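Equipment planning for manipulation cells

Equipment planning for a manipulation cell is the process of deciding what to buy, in what order and with what money, before a robot arm is put to work on handling tasks. It covers the arm, the gripper, mounts, cabling, sensors, work surfaces, the objects to be handled and the spare parts kept on the shelf. The term is used mostly for small cells in workshops, teaching kitchens and research rooms, where one person often writes the budget and also runs the equipment.

Scope

A plan normally starts from the task and works back to the hardware. For household handling, such as sorting dishes or loading a rack, the objects are cheap but varied, and the gripper has to cope with rims, handles and curved walls. Load limits are rarely the deciding factor. Reach, finger width and the clearance needed to get a finger inside a cup tend to matter more.

The Clillbridge worksheet, a planning form used by several small cells, divides spending into fixed items, wear items and task items. Fixed items include the arm, its controller and the rail or frame it hangs from. Wear items include finger pads, cables, connectors and printed brackets. Task items are the things the robot handles and the surfaces they stand on.

Task items

Task items are often left out of a first budget. A dish-handling cell needs mugs of different shapes, since smooth round walls and faceted ones call for different grips, and a tray or rack to put them on. A common starting set is 12 mugs, with a few replaced as they chip. The Kohlhase method sets aside $2,000 for the first year of wear and task items together, with $900 of it held back until the cell has been running for two months.

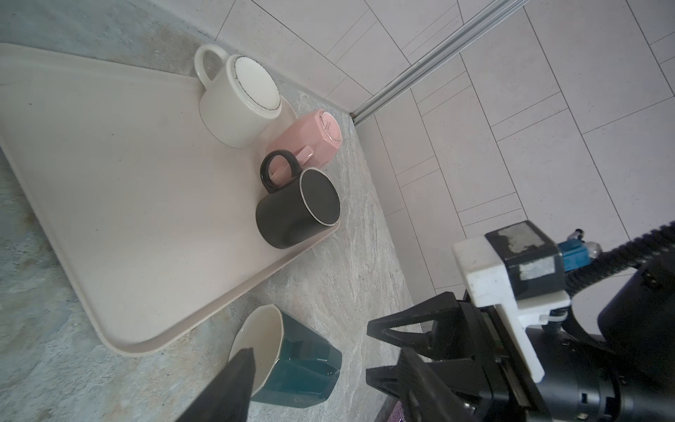 Cloltemero's response to the method was that the held-back amount should go to a second gripper from the start, as a cell with one gripper stops whenever a finger or cable needs attention. Later versions of the worksheet list a second gripper as an option, to be weighed against the cost of idle time.

Printed and purchased parts

Brackets and finger mounts may be printed in-house or ordered. Printed parts are quick to change while the design is still moving, and a plan that relies on them should include filament, fasteners and printer time. Ordered metal parts cost more and are usually bought once the geometry is settled. Flikis, a parts catalog for small cells, groups both kinds by mounting pattern – a help when an arm and a gripper come from different makers.

Cables and connectors are budgeted separately. Those near the wrist bend with every motion and are replaced more often than those along the base. Tape is widely used for strain relief and short-term fixes, and most plans count it as a consumable.

Order of purchase

Long-delivery items are ordered first, normally the arm and its controller. Work surfaces and task items can be bought while waiting, which lets the layout be measured and reach checked on paper. Cameras and lighting are left until the surface is in place – glare from stone or glazed tile can change the choice of lens or lamp.

See also

Gripper selection
Spare parts inventory
Workcell layout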